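6.3 Recording a Demonstration by Remote Control: Paper into File Organizer 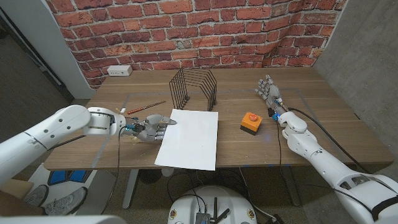 Figure 6-4. Task area seen from the head camera, left hand at the edge of the sheet.

This section covers the recording of paper-handling demonstrations on the Plandska two-arm unit. The operator drives both arms from the remote station and the robot's own joint readings are stored together with the head camera stream. For hand-guided teaching, where the arm is moved directly by a person, see Section 6.5.

Read Section 4 (Emergency Stop and Power) before starting. Two people are required: an operator at the remote station and an attendant within reach of the stop control.

6.3.1 Materials

Blank white paper, one sheet per demonstration
Wire file organizer with open slots
Pencil
Push-button box
Masking or marking tape for the work area outline

The pencil and the button box are not handled in this task. They stay on the table so that the same layout can be used for the tasks in 6.4, and so that the recorded set includes objects the hands must work around.

6.3.2 Preparing the Table

1. Place the table against the wall and check that it does not rock.

2. Mark the outline of the work area on the tabletop with tape. Press the tape flat along its full length. A raised edge will catch the paper.

3. Set the organizer behind the paper position with its slots empty.

4. Lay the pencil to the left of the organizer. Its angle may vary between demonstrations.

5. Set the button box to the right of the paper position.

6. Lay one sheet of paper near the front of the table so that its lower edge projects past the tabletop. The overhang gives the fingers access to the underside of the sheet.

Note: The sheet does not need to be square to the table. Small changes in angle are wanted in the recorded set. Do not correct the sheet once recording has started.

Note: Sheets that have been creased or curled by an earlier attempt should be discarded. A curled sheet is easier to pick up than a flat one and will bias the set.

6.3.3 Checking the Arms and Cables

1. With motor power off, look along each arm from shoulder to wrist. Cables running outside the housing must follow the arm without tension.

2. Check that the connector at each wrist is fully seated. A loose wrist connector usually shows up as a hand that stops following while the arm continues to move.

3. Check the cable loops at the front of the table. Each loop must hang clear of the paper and must not be able to hook the table edge when the arm is raised.

4. Clear the floor near the base of any cable the attendant could step on.

5. Switch on motor power and run the wrist and finger check from the Setup menu. Watch both hands, not the screen.

CAUTION: Keep hands and loose clothing off the tabletop whenever motor power is on. The fingers close without warning if the link to the remote station is restored after a dropout.

6.3.4 Aligning the Operator

The arms follow the operator only after the two poses have been matched. Skipping this step causes a sudden jump at the moment of engagement.

1. The operator puts on the gloves and sits or stands in the marked position at the remote station.

2. Select Align. The station shows the robot's current pose as an outline.

3. Bring both arms into the outline slowly. Hold still until both indicators turn steady.

4. Press the left pedal to engage. The first movement should be small – raise and lower one finger, then the other hand.

5. If either hand lags, release the pedal and repeat the alignment. Do not try to correct the lag by moving faster.

6.3.5 Recording

1. Enter the operator's name and the task code in the Session panel. Use the name format agreed for your site (for example, R. Puma or O. Bashir) and keep to it. Sessions filed under two spellings are treated as two operators.

2. The attendant confirms aloud that the table is ready.

3. Press Record. Hold both hands still for 2 seconds.

4. Move the left hand to the left edge of the sheet, palm down, fingers extended. Let the fingertips touch the paper without pressing hard against the tabletop.

5. Slide the sheet toward the front of the table until the overhang is large enough to grip. Keep the right hand behind the button box until the slide is complete.

6. Bring the left thumb under the overhang and close on the sheet.

7. Lift the sheet clear of the table before moving it back. Bring in the right hand if the far edge sags.

8. Lower the sheet into any open slot of the organizer. Release, and withdraw the hand upward.

9. Hold both hands still for 2 seconds and press Stop.

A complete demonstration should take no longer than 40 seconds. Longer recordings are accepted by the software but are flagged for review.

Note: Move at an even speed. Long pauses in the middle of a movement are learned along with the movement.

CAUTION: Do not push down on the tabletop with extended fingers. The finger joints have no mechanical overload release. If the force bar turns red, lift the hand and mark the demonstration as failed.

6.3.6 Marking the Result

After each demonstration the station asks for a result. Select Good if the sheet is standing in a slot and nothing else on the table was moved. Select Recovered if the sheet was dropped and picked up again within the same recording. Select Failed in all other cases.

Do not delete failed demonstrations. They are excluded from training by default and are used to check the force limits.

6.3.7 Session Length

Record 20 demonstrations, then disengage and rest. Repeat the alignment in 6.3.4 after every rest, even if the gloves have not been removed. A full set for this task is 40 Good demonstrations from at least 2 operators.

If motor power has been on for 30 minutes without a break, run the wrist and finger check again before continuing.

6.3.8 Faults During Recording

Hand does not close on the sheet: overhang too small, or thumb calibration lost. Repeat step 5 of 6.3.5. If the fault remains, recalibrate the thumb.

Sheet slides away from the fingers: fingertip pads dusty. Switch off motor power and wipe the pads with a dry cloth.

Organizer moves when the sheet is inserted: sheet is being lowered at too steep an angle. Do not fix the organizer to the table with tape.

Video stops but joint data continues: mark as Failed and restart the camera service from the Setup menu.

Continue with Section 6.4, Button Press with Either Hand.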